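Open Day at the Stendham Reuse Works

I went to Stendham in March expecting to be sold something. The flyer promised "a second life for every computer," and I've read that line on enough flyers to be tired of it. Plivmont, the company that runs the place, opens it to the public once a year, and the rest of the time you have to take their word for what goes on inside.

Getting there

The works is at the far end of the Lindqvist industrial park, past the tile warehouse. The signs from the bus stop give out at the second corner. I followed a man carrying a laser printer and that did the job. Doors were supposed to open at 10 a.m. and opened closer to half past, by which time the line went back to the road and the coffee urn had already been emptied by the staff.

Entry is free. You sign a sheet, you get a sticker, and you're put in a group of 14. Ours was led by Gintarė Siliņa, who manages the intake side and talks fast. She had a number ready before we'd left the lobby: 734 desktop computers taken in last year. I asked how many of them went out again as working machines. She said that depended on what you meant by working. I wrote that down and asked again later, with the same result.

Intake

Intake is a loading dock and a lot of shelving. Office machines come in on pallets, get a paper tag, and wait. Siliņa said the wait is up to 4 weeks. The tags I could read were newer than that, so fair enough, though I'd guess someone tidies up before an open day. I would.

Some of the shelving was taken up with monitors, and I got the feeling nobody much wants those. When a woman in our group asked where they end up, we were told "various partners" and moved along to the next door.

The strip-down room

I'll admit this was the part worth the bus fare. Marthinus Ntuli runs it, and he doesn't use the flyer's language at all. He told us the drive comes out before anyone decides what the rest of the computer is worth, and that a tower with no drive in it is just a metal box of parts he can price. He also told us most of the boards that reach him are worth less than the time it takes to pull them.

The towers that come from offices are easier than home ones, he said, and I could see why. The hard drive sits in a plastic caddy, so the two can be lifted away together without hunting for screws down inside the case. The caddy we saw was a bright sky blue, with a curved tab at one end, and you could see the drive's green circuit board and the gold contacts where the cables plug in. Farther down in the same tower the processor socket was empty, with its little lever and bracket still there. 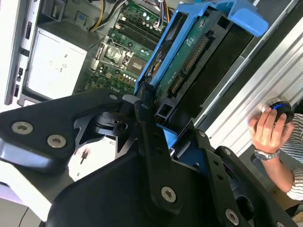 What happens to the drives

This is the question I came with, and the answer was thinner than I'd hoped. Drives are wiped with a program called Skevirach, which Plivmont wrote for itself. Each drive gets 3 passes and then a printed certificate. Drives that fail go to a shredder, but the shredder isn't on the site, and we weren't told whose it is or how the drives travel there.

I asked Ntuli whether anyone from outside checks the wiping. He said customers are welcome to ask for their certificates. A certificate printed by the same people who did the work is a receipt, as far as I'm concerned. I told him so, and he shrugged in a way that I took for agreement – he may just have been ready for lunch.

The shop

The tour ends in the shop, naturally. Refurbished desktops stand along one wall, with cables and keyboards in bins near the register. Prices were fair on the older machines and a bit cheeky on the newer ones. The warranty card says 90 days on the front and "subject to inspection" on the back, in much smaller type. I bought a power cord, which works.

If you're thinking of going

Wear something warm, the dock doors stay open. Try to get into an early group, as the later ones were being hurried through the strip-down room when we left, and that's the room to see. Don't bring your old computer expecting to hand it in on the day. The man with the laser printer was sent home with it.

I asked for the resale figures by email when I got back. Siliņa replied the next morning, politely, with a copy of the flyer.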